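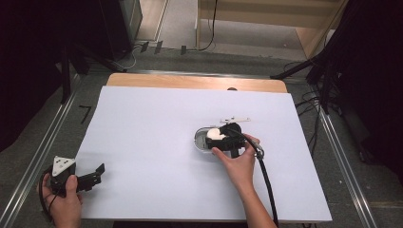 Attachment 1: Table 13, white cover in place, bare strip along the far edge.

Hikthorpe Facilities Desk
Ticket 257
Category: Furniture / work surfaces
Item: Table 13, Bronell wood-top, with white cover
Opened: 9 Oct 2023
Priority: Low
Status: Closed, part replaced

Reported problem
The white cover does not reach the far edge of the table. A strip of the wood top stays exposed along the full far side. The table is used for handling small parts in a shallow oval container, and the parts are pale. On the cover they are in plain view. When one gets onto the wood strip it is close to the edge and goes on the floor. Carpet is gray, parts take a while to find.
Requester asks for either a larger cover or a way to close off the strip.

Steps already tried by requester
Pushed cover toward far edge. Strip closes, but near edge is then bare and forearms rest on the wood.
Rotated cover end for end. No change.
Taped far edge of cover to wood. Tape lifted by the next morning.

Log entry 1, desk
Confirmed from attachment 1 that the cover lies flat. Not a warping problem. Asked requester for the cover's part label.

Log entry 2, requester
No label on the cover. It was ordered from Quintero in August together with the table. Order sheet gives the size as "standard" and nothing else.

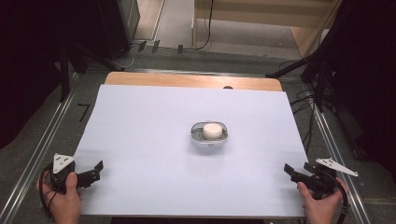 Attachment 2: Container in its usual position, right of center, one short cylinder inside. Wood strip uncovered at the far side.

Log entry 3, desk
Two things noted from attachment 2. There is a brighter patch of reflected light on the wood, right of its middle, so the finish is reflecting light. There is also a small dark rounded shape where the wood meets the cover, right of center. It may be a partly covered cable hole. Please check by hand. If it is a hole, small parts can drop into it.

Log entry 4, requester
It is a cable hole. Cap missing. The cover sits over part of it. Glare on the strip is noticeable when seated but not a complaint.

Log entry 5, desk
Site visit done. Gap between cover and far edge measures nearly 200 mm. Cover is the Quintero size for the shallower Bronell table, so the wrong one was shipped with the order. Corners of the tabletop are rounded; a square-cornered cover of full depth would overhang at the corners and catch on sleeves.
Options given to requester:
Full-depth cover with rounded corners, Quintero, special order.
Zeten edge strip, raised lip, fits along the far side. In stock. Does not cover the wood.
Requester chose the full-depth cover, with the edge strip as a stopgap.

Log entry 6, desk
Zeten strip fitted. Hole cap fitted, black, press-in. Cap sits slightly proud of the wood. Requester told to slide the old cover back clear of it until the new one comes, otherwise the cover rocks.

Log entry 7, desk
New cover delivered and fitted. Reaches all edges, corners match. Zeten strip removed and returned to stock. Old cover kept in the furniture store for the shallower tables.
Hole cap swapped for the flush type so the new cover lies flat over it. If a cable has to come up through the table later, the cover will need cutting; open a new ticket and do not cut it on site.

Closed by desk. Order sheet template changed: depth in mm is now a required field for covers.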